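Capítulo 7. A primeira cena no simulador

Antes de cortar alumínio, simular. O braço Steva montado na bancada da oficina ainda nem tem garra, e já dá pra testar o alcance. Cena pequena, poucos objetos: um banheiro serve.

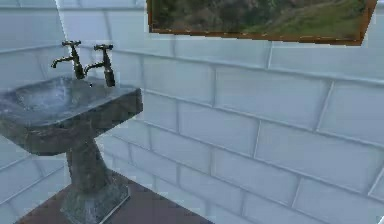 Última modificação desta página: outubro, 17h58

Lavatório de pedra cinza, duas torneiras com volante em cruz, parede de azulejo. Comece pelas torneiras. Giro de 90 graus por volante, devagar. Zyanya Cortés rodou 124 tentativas em casa antes de mexer nos limites das juntas, faça até 58 e anote tudo, mesmo as que falharem. Arquivos na pasta Clarkik, sub-pasta "banheiro". Conferir as unidades antes de abrir, tá em milimetros.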